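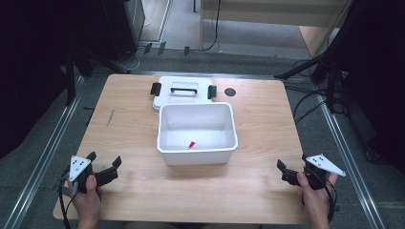
Moving sweaters into plastic bins, do I need to do anything about moths first?
Asked by Mali Foulkes, September 15, 2024

We moved to Keneck this summer and the closet in the back bedroom has a wool smell and a few tiny holes in the shelf liner. I pulled out two cardigans with holes near the cuffs. Everything else looks fine so far. I want to put all the wool away in storage bins like the white one on my table, the kind with a separate lid and black latches at the sides. My mother always used a cedar chest and says plastic ruins wool. The house runs about 78 in the daytime and the closet has no vent. Should I wash everything before it goes in, or is airing it out enough? Some of it is dry clean only and I don't want to pay for the whole pile.

Carik_94
Wash it. Moths go for sweat and food stains, and the eggs are too small to see. Hand wash what you can in cool water with wool soap and dry it flat. It has to be completely dry before you close a lid on it, or you will get mildew. I give mine two full days on a rack.
For the dry clean only pieces, you can freeze them. Put each one in a zip bag, press the air out, and leave it in a chest freezer for a week. Let it come back to room temperature before you open the bag so it doesn't get damp. A freezer that gets opened all day may not stay cold enough.
Plastic is fine for wool if the wool is clean and dry. Check that the lid closes tight all the way around. Cedar smells nice but an old chest doesn't do much, and the gaps let moths in anyway.

meredith st
cedar balls. been using them 9 years no problems

Treltmont Tailor
I do repairs and see a lot of moth damage every September. The first reply is right about washing and freezing. I would add that the closet itself needs work or they will be back in whatever you leave hanging. Take out the shelf liner and throw it away. Vacuum the corners, the baseboards and the carpet edge, then empty the vacuum outside. Wipe the shelves down with soapy water.
Pheromone traps only catch the males, so use them to find out if you still have moths, and don't count on them to clear the closet.
On the cardigans, don't cut the loose threads at the cuffs. A darner can use them. Wash or freeze those two before you take them to anyone, and mention the moths when you drop them off.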